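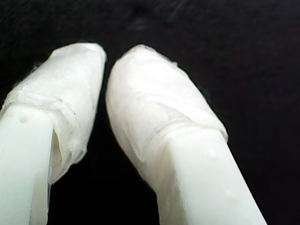 左边指头的包裹层，内侧有一片垂下来了

夹爪指头上缠的这层白东西总是翘边、起皱，怎么缠才服帖？

Gilthorpe 互助站 · 手工与修补
发布于6月 | 发帖：慢半拍的茶壶
浏览 1,002

各位好，先说声抱歉，我这个人写东西容易啰嗦，大家多担待。想请教的是包缠的手艺。两根白色塑料指头，上半截连指尖都裹着一层半透明的发白的东西，下半截是光的塑料。这层东西到底是什么材料我也说不准，看着像胶带，又像薄薄的塑料膜，摸上去软软的，问了一圈，有人说是胶带，有人说是膜，还有一位一口咬定是纱布。

我现在头疼的有这么几处。一是左边那根，靠里侧有一片没贴住，顺着塑料往下耷拉，后面是空的，兜着一道影子。我用手指按过好几次，按的时候乖乖的，一松手慢慢又起来，跟小时候包书皮，书角怎么都压不下去是一个样子。二是外侧的边上起毛，有几根细丝支棱在外面，我想剪，又怕越剪越散。三是指尖往下一点有一道横的接缝，一层叠着一层，周围还有细细的皱。这道接缝要不要紧，我完全没有概念。

我自己缠东西的经验，说出来不怕大家笑话，就是给网球拍缠过手胶，给孩子的铅笔缠过防滑的布条，还有就是冬天缠水管。指头这种形状我真没弄过：杆身是方的，有棱有角，到了顶上又收成圆圆钝钝的一个头，缠到头上就多出来一堆料，不知道往哪儿塞。上礼拜拿一根方木条练了练，下面缠得挺好，一到头上就成了包子褶，我们家里人看了说像个蒜。

想问的主要是：翘起来的那一片能不能救，还是干脆全拆了重来？如果重来，头上那个圆的地方应该先包还是后包？另外换什么料比较好，家里有一卷 Azevedo 的磨砂胶带，还有半卷 Vikar 的透气胶布，都是以前买多了剩下的，能用最好就用掉。

补充：

有朋友在下面问脏不脏，我又看了看。横着那道叠层的右边有几道淡灰色的印子，像蹭上的灰，也像铅笔划的，我拿干布擦过，没什么变化，也没敢用力。光的那截塑料倒还白净，快到包裹层的地方有个小圆点，不知道是孔还是个浅坑，重新缠的话要不要让开它，也请顺便指点一下。谢谢大家！ 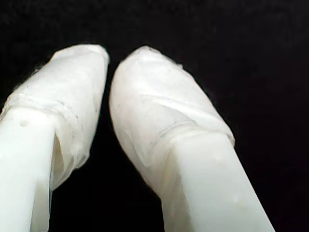 2 个回答

纸盒与浆糊

你好呀，看你写的我特别有共鸣，我以前帮人包过好多年的工具手柄，也做纸盒，包圆头这件事我跟它较过很长时间的劲，所以也写长一点，你慢慢看。

先说能不能救。我的意见是拆了重来。翘过的胶面沾过灰，又被你按过好几回（别不好意思，谁看见翘边都想按），粘性多半回不来了。往底下补胶水是可以，可胶水干了会硬一块，旁边还是软的，以后就从软硬交界的地方接着翘，而且补过胶水的地方拆起来特别费劲。要是你只想先对付几天，那就把垂下来的那片贴着没翘的地方齐齐剪掉，剪刀要快，一刀下去，别来回锯。毛边的细丝也是剪，千万别扯，我扯过，一扯就是一长条，心疼死了。

拆的时候从那道横的叠层找头。一般压在最上面的那一头就是收尾的地方，用指甲轻轻推，推起一个小角以后，贴着表面往回拉，角度越平越好，别垂直往上揪。拉不动就用吹风机小档吹一会儿，离远一些，塑料怕热，手背试着觉得温就够了。残胶用橡皮慢慢滚，滚成小条就掉了。滚不掉的，用软布蘸一点点酒精，先在不起眼的角落试一下，看塑料会不会发雾，没事再擦别处。擦完一定要晾透，这一步我总是着急，吃过不少亏。

棱角的地方，如果摸着割手，可以拿 2,000 目的水砂纸轻轻带两下，只带棱，不动平面。摸着顺就别磨了，多磨一下都是多余的。

然后是你最关心的圆头。我的顺序是先包头，再缠身：

剪一小段，长度够从正面翻过头顶到背面，两边各往下留一截。先贴正面，贴平，翻过去，再贴背面。
两侧会各支出来一个小耳朵，就是你说的包子褶的来处。在耳朵上剪一个三角口，剪到离塑料边还差 2 毫米停住，别剪到底，剪到底就会露缝。
剪完把两片小翅膀一前一后压下去，前面那片先压，后面那片盖上来。拿勺子背面顺着圆弧刮，从中间往边上赶，皱就出去了。
头包好以后再从下往上一圈圈缠，每圈压住前一圈的一半，最后收在头顶下面一点，刚好把头上那段的两条腿压住。

从下往上缠有个好处，叠层的口是朝下的，东西从指尖那边蹭过来的时候顺着口走，不会去掀它。收尾的口呢，放在外侧的平面上，别放在里侧，也别放在棱上。你现在里侧翘起来，我猜跟这个有关系，不过我没摸到东西，只能猜一猜。

缠的时候手上要带一点劲，但不要绷得太紧。绷紧了当时特别好看，亮亮的，一个皱都没有，过一夜它自己往回缩，边就开了。我的习惯是拉到刚刚没有松弛就停，贴下去再用拇指压。收尾那一段完全不拉，平平地放下去，压一会儿，晚上别碰它，第二天再用。

至于横着的接缝，叠层总归会有，整齐就好，不必非把它消灭掉。

那个小圆点我建议让开，缠到它上面一点就停。我不清楚它是做什么用的，让开总归保险，以后要用到也不必再拆一回。

材料的话，你那半卷透气胶布我觉得能试，布面的东西包圆弧比较听话，就是边容易起毛，剪的时候把端头剪成圆角会好很多。磨砂的我没用过这个牌子，硬一些的膜包直的地方漂亮，包头就要多剪几个口。不妨先在你的那根方木条上两种都缠一遍，放一晚上，看哪个老实就用哪个。练的那根像蒜没关系，我头一回缠的像个粽子，现在还留在抽屉里呢！

祝顺利，缠好了来给大家看看。

Poltard 巷尾

楼上说得很全了，我补几句。

我觉得不一定非要拆。我这边缠杆子都是直接在外面再加一层，翘的剪掉，新的盖上，省事。加厚一点点，合拢的地方会变窄，你自己看介不介意。

灰印子别擦了，布和膜上的印子越擦越往里走，反正重缠就没了。

还有一个就是剪刀。剪胶带之前在刀口上抹一点点油再擦干，不粘。记得擦干，我有一次没擦，油蹭到胶面上，那一整段就废了，怎么贴都打滑。透气胶布放久了胶会变干，你那半卷要是以前剩下的，先撕一小块贴桌子上看看还粘不粘。

慢半拍的茶壶 回复 纸盒与浆糊

太感谢了，看了三遍，还抄在本子上了。先头后身这一条我真是想不到，我一直是一口气从下缠到顶再去收拾那个头，难怪。昨晚拿木条照着剪了三角口，第一次剪深了，露了一条缝，第二次就好多了，虽然两片翅膀还有点一高一低，但已经不像蒜了。胶布也照楼下说的试了，贴在桌边上，还粘得住。磨砂那卷包直的地方确实好看，就是头上硬邦邦的不肯弯。我打算两根都用胶布，先做左边那根，等放过一夜再动右边的。勺子我用的是喝汤的那种，弧度大了点，回头换把小的试试。

本站使用 Cookie 以改善您的浏览体验。继续浏览即表示您同意我们的 Cookie 政策。 接受 | 管理设置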